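Stacking pastel plastic bowls and cups without them sticking together

Tableware and Kitchen Storage > Plastics

Posted by Nurkimwood, 6 replies hidden, 552 views

I am reorganizing one cabinet and want the everyday plastic pieces to fit on a single shelf. The clearance under the next shelf is 5 inches. The pieces are a mix: bowls, small cups, and a few clear food storage containers with blue trim. None of them came as a set, so the diameters don't match.

Two problems. First, the cups wedge when nested. After a day or so I have to twist them apart, and one has already developed a fine crack at the rim. Second, the storage containers take up most of the shelf if I leave them closed, but if I take the lids off, the lids end up somewhere else.

I put a few of the pieces out on the table to compare sizes. The pink bowl is much larger than the turquoise cup, so the cup can sit inside it, but then I can't nest a second bowl on top. The clear container has something round and yellow in it at the moment.
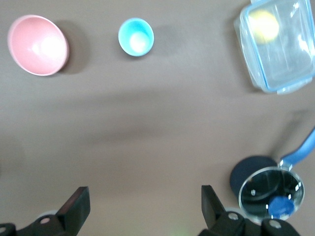
Tatusar
What is the wall angle on the cups? Wedging is almost always a matter of taper. A cup with nearly straight walls will grip the one below it along most of its height, and any moisture left between the walls makes it worse. A bowl with a wall that flares outward usually lifts off with no effort. Dry the cups fully before you stack them, and limit the stack to 3. If they still bind, put a strip of paper towel between each pair, folded over the rim so you can pull on it.

Do not use hot water on a stuck pair. It expands both pieces. Cold water in the inner cup, warm water around the outer one, wait a minute, then pull straight up — no twisting. Twisting is probably what cracked your rim.

Antigoni Gkikas
I would keep the cups out of the bowls. It looks efficient but you lose the bowl stack, and the bowl stack is where the space is. Bowls at the back, largest at the bottom. Cups upside down in a row at the front, single layer.

For the containers, measure one with the lid on. If it is under half your clearance, store them closed, two high, and stop thinking about it. If not, nest the bases and stand the lids on edge in a narrow bin beside them. Clip lids don't stand well because the clips catch on each other, so alternate the direction they face. A lid that has been stored under weight may bow and stop sealing, so keep them out from under the bowls.

Villanueva
just get rid of half of it. I had the same shelf and never used more than two cups anyway

Nurkimwood
Cups are close to straight-walled, so that explains it. The containers are 3 inches tall closed, which rules out two high. I will try the lids on edge. The cracked cup is going in the recycling if our place takes that type.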